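Posts
Archive
About This Blog
Household Formation and the Measurement of Rents
What a Vacancy Rate Leaves Out
Seasonal Adjustment for Small Counties

When a Regional Survey and a Payroll Count Disagree

Readers of regional economic reports will have noticed that two measures of employment are often published within days of each other and that they do not always point in the same direction. The July figures for the Lurwood area presented an unusually clear case. The household survey indicated that fewer residents were working than in the prior month. The employer count, drawn from payroll records, indicated that local establishments had added jobs. Several readers wrote to ask which of the two should be believed.
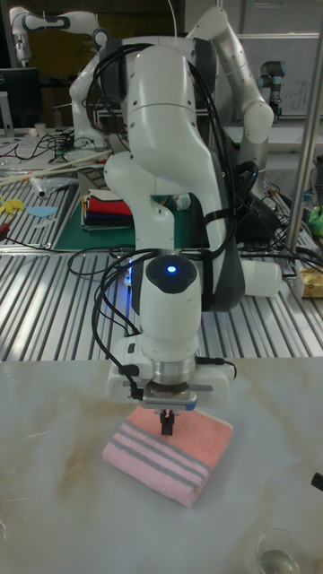 Lesego Hlongwane

The short answer is that both may be correct. The two measures ask different questions of different people, and a gap between them is frequently a source of information in its own right. The longer answer requires some attention to how each number is produced.

The household survey counts people. An interviewer contacts an address and asks whether each adult worked during a particular week. A person who holds two jobs is counted once. A person who is self-employed is counted, as is a person who works in a family business without formal wages for a sufficient number of hours. The location that matters is the home. A resident of Lurwood who commutes to Gumede each morning is recorded as an employed resident of Lurwood.

The employer count does the reverse on nearly every point. It counts jobs, so the person with two jobs appears twice. It excludes most of the self-employed. The location that matters is the workplace, and the Lurwood resident who commutes to Gumede is recorded in Gumede.

In July, payroll employment in Lurwood rose by 136. In the same month, the household survey showed a decline of 53 in the number of employed residents. Neither change is large against the month-to-month variation that one should expect in an area of this size, and I would caution against building any account of the local economy on a single month of either series.

There is nevertheless a plausible explanation that deserves consideration. The distribution center operated by Ulitz expanded its evening shift early in the summer. My colleague Busisiwe Mkhize has reviewed the commuting tables for the corridor and finds that a considerable share of warehouse workers in Lurwood live outside the area, chiefly in Gumede and the townships to the south of it. New positions at such an employer would raise the payroll count in Lurwood and leave the resident count largely untouched. The effect would appear in the household figures for the places where those workers live.

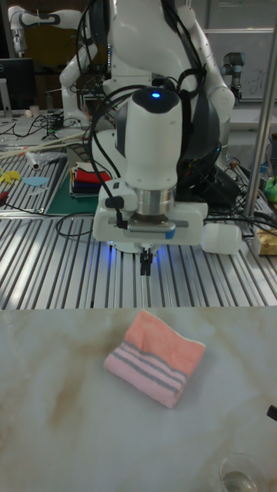 A second consideration is multiple job holding. Evening shifts are attractive to people who already work during the day. If a portion of the new positions were filled in this way, they would be recorded as additional jobs without any additional employed persons, in Lurwood or elsewhere. The published tables do not allow this portion to be estimated for a single county. Afshin Akbari raised the same point at our Thursday seminar and suggested that the statewide rate of multiple job holding be used as a rough guide. I have reservations about that approach, as the statewide rate reflects a mix of industries that differs a good deal from our own.

A third consideration is sampling. The household survey reached 666 households in the area in July. That is a respectable number for a county of modest population, but it leaves a margin of error wider than the change being discussed. The employer count rests on a broader base, with reports from 1,051 establishments, and is later revised against tax records. Revisions can be substantial. Two years ago, an initial gain in the spring was revised to a small loss by the following winter, by which time the original figure had been cited in a number of local planning documents.

Nosipho Tshabalala has asked whether it would be preferable to publish only the employer count, given its larger base and its eventual revision. I do not share that view. The employer count says very little about the circumstances of residents. It would not register a self-employed contractor whose work had dried up, and it cannot provide an unemployment rate. When the Jikwood mill reduced its use of independent haulers, the payroll series showed no movement at all, while the household series weakened over the course of two quarters.

My recommendation to those who use these figures for budgeting or program planning is to work from a three-month average of each series and to state plainly which one is being used. A report on demand for commercial space should rely on the employer count. A report on household income or eligibility for assistance should rely on the household survey. Placing the two in the same chart without a note on their definitions has caused confusion in the past and will likely do so again.

The August releases will provide a first indication of whether the July gap was more than noise. Comparable figures for Gumede will be added to the data page when they become available, and Anselmo Garrido is preparing a separate post on the treatment of seasonal school employment, which complicates the reading of every summer month.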